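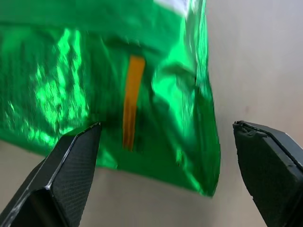
Green foil bag with a narrow orange-amber strip down the middle.

Packaging Technologist (Flexible Films), Oltow site

Stisine makes printed and plain flexible packaging for dry foods: tea, coffee, pulses, crisps and powdered drinks. The Oltow site runs slitting, lamination and bag-making under one roof, with a test laboratory next to the bag-making hall. We are looking for a packaging technologist to join the laboratory on a permanent, full-time contract.

Reference: 1167
Reports to: Marloes Aerts, Laboratory Manager
Hours: 37.5 per week, core hours 10.00 to 15.30
Start: February, or by agreement

The post

The laboratory tests incoming film, work in progress and finished bags. The technologist will take over seal testing for the pouch and pillow-bag lines and will share barrier testing with one other member of staff. Most of the week is bench work. The remainder is spent on reports, on the lines during changeovers, and on customer complaints.

Main duties

Measure seal strength, hot tack and burst pressure on samples drawn from each production order.
Run oxygen and water vapour transmission tests on laminates, including samples that have been flexed or creased to a set number of cycles.
Examine failed seals under the microscope and record the mode of failure (peel, tear, delamination, product in seal).
Set sealing windows for new structures, giving jaw temperature, dwell time and pressure, and issue these to the line leaders in writing.
Keep the calibration schedule for the tensile tester, the heat sealer and both balances.
Write complaint reports. Last year the laboratory handled 1,321 sample submissions, a small share of which were complaint returns.
Maintain the retained sample store, which holds almost 3,000 bags and film cuttings filed by order number.

A current project concerns the change from a three-layer laminate to a two-layer structure for the Konetti range of loose teas. The new film creases more readily at the shoulder of the bag, and pinholes have been found in flexed samples. The technologist will be expected to take on the flex testing and the shelf-life trial from the second month.

Essential requirements

A degree, HNC or equivalent in packaging, polymer science, materials, chemistry or food technology. Applicants without a formal qualification who have at least 4 years in a film or packaging laboratory will be considered on the same footing.
Practical experience of tensile testing and of writing up results to a standard method.
Working knowledge of spreadsheets, including control charts.
Ability to stand for long periods and to wear hearing protection in the production areas.

Desirable

Experience of permeation testing.
Familiarity with solvent-free lamination and cure times.
Some knowledge of print adhesion on metallised film.
Internal auditor training.

Terms

Salary is on laboratory grade C and depends on experience; the scale is sent to all applicants who are shortlisted. Annual leave is 26 days plus public holidays. There is a contributory pension after three months. Safety footwear and laboratory coats are supplied and laundered. The probation period is six months. Occasional travel to the Barrientos plant is required, normally two visits a year of three nights each, with travel time counted as working time.

The post is not suitable for home working, although reports may be written at home by arrangement with the laboratory manager.

How to apply

Send a CV and a covering letter of no more than two pages, quoting the reference above. The letter should describe one test method you have used and one source of error in it. Please do not send samples.

Shortlisted applicants will be invited to Oltow for a half-day, starting at 9.30. It consists of an interview, a tour of the lines and a bench exercise in which applicants cut, seal and test a set of strips and comment on the results. Travel costs within the country are refunded on production of receipts.

Questions about the work of the laboratory may be put to Marloes Aerts. Questions about pay, leave or access to the building should go to Pin-yu Ko in Personnel.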